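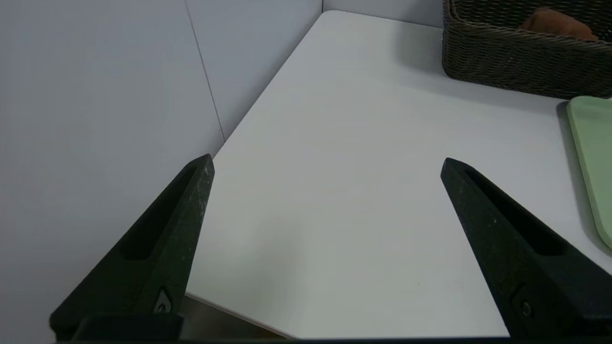 Clandthorpe showroom promises a kitchen plan in an afternoon

A kitchen and bathroom firm is to open a showroom on the old bus depot site in Clandthorpe in April, and says customers will be able to walk in with their room measurements and leave the same afternoon with a finished plan and a fixed price.

Hallance, which already sells through a warehouse in Asberg, has taken the ground floor of the building and says it will put 600 taps, sinks, basins and worktop samples on display. Its publicity calls the service "design without the wait". What it doesn't say is who does the measuring, and that is where most kitchen plans go wrong.

Thaís Camargo, who will manage the showroom, said customers would be asked to bring their own figures. "People know their own homes," she said. "We give them a sheet to fill in and our planners take it from there."

Asked what happens if a wall turns out to be out of true, or a pipe is not where the sheet says it is, she said the fixed price would be "looked at again". A fixed price that can be looked at again is a quote, and there are plenty of those about already.
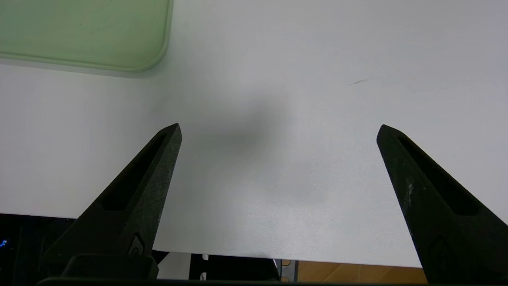
The headline offer is a basic fitted kitchen for £3,424, including base units, wall units, a sink and a laminate worktop. Delivery is included within the town. Fitting isn't, and neither is the removal of the old kitchen, the electrics or the tiling. Appliances are extra. The leaflet mentions all of this, in small type on the back.

Kohei Tamura, who has fitted kitchens in and near Clandthorpe for most of his working life, was not impressed. "I'd want to see the hinges before I said anything nice," he said. "And I'd never order a worktop off somebody's own tape measure. Who pays when it's short?"

Hallance said worktops cut to a customer's measurements could not be returned. It did offer a home survey for £125 – refunded on larger orders, though it would not say how large.
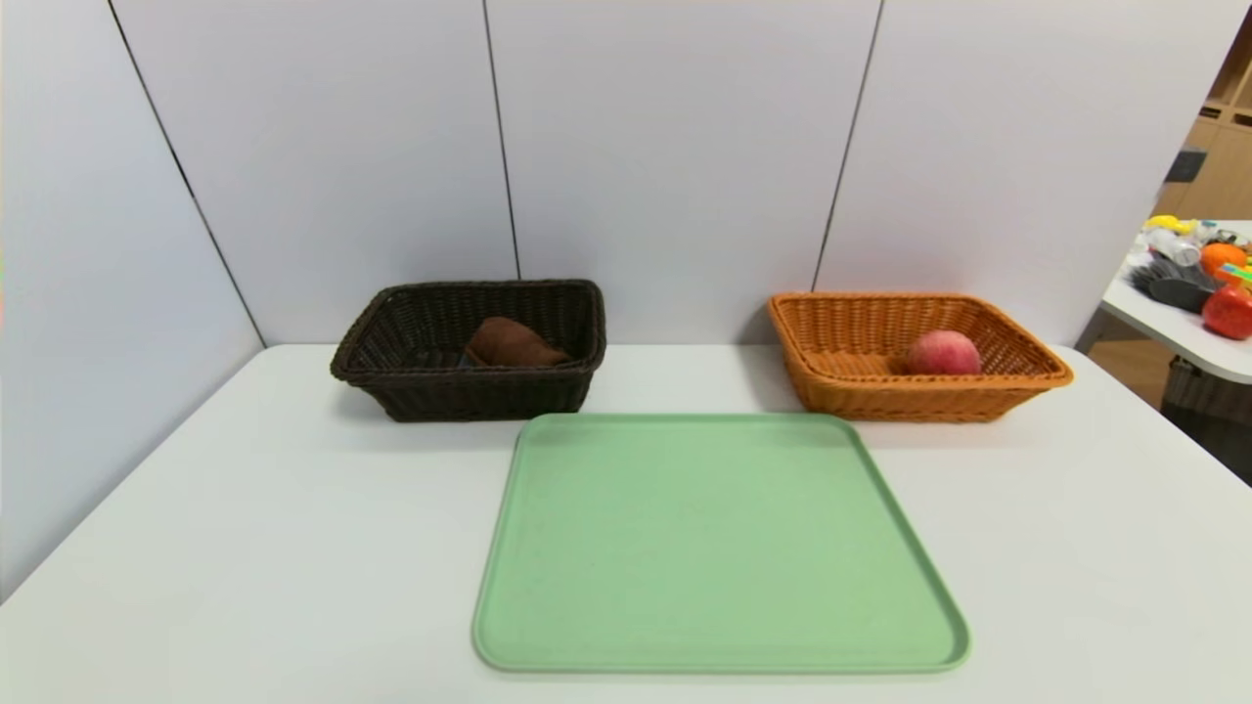 3 min read

The firm has also made a good deal of its customer survey, in which it says 1,284 people were asked about buying a new kitchen and most wanted the job done faster. It did not supply the questions. Nor did it say how many of those people had bought a kitchen from Hallance, or would again.

Neusa Bragança, who runs the Sampaio tile shop two streets away, said she expected more passing trade but doubted the speed would last. "Everyone is quick in the first month," she said.
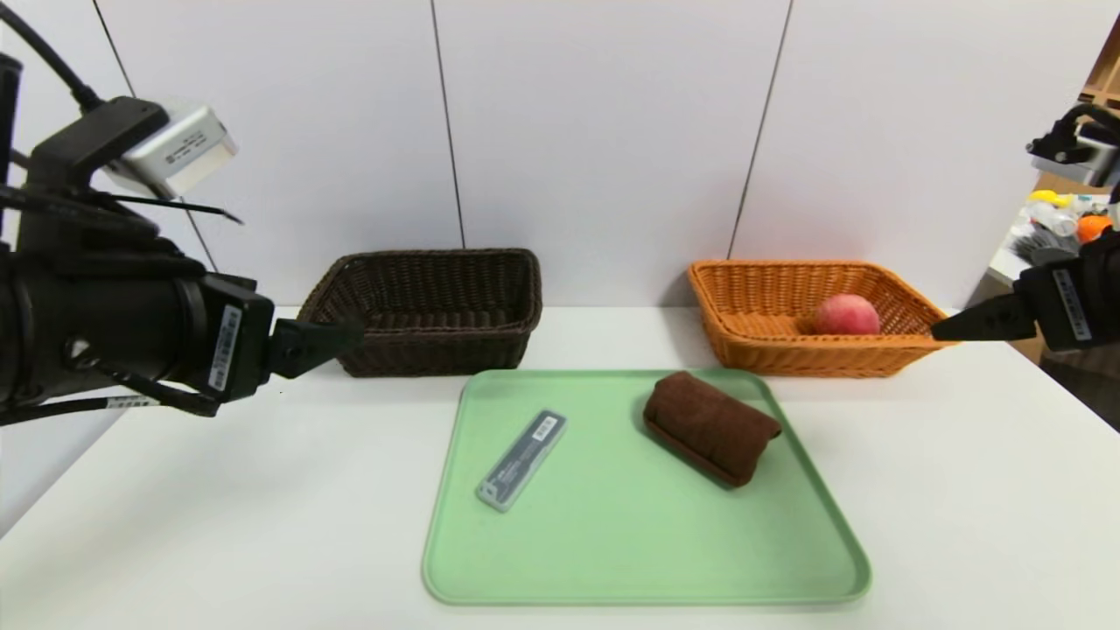
Parking may be a more pressing matter. The plans show five spaces at the front, shared with the upstairs offices, and the road outside has double yellow lines on both sides. Nayara Bastos, for Hallance, said customers could use the market car park, a ten-minute walk away and fine for collecting a tap, less so for a basin.

The showroom will open until 8pm on weekdays. Bookings for planning appointments are being taken now, with a deposit.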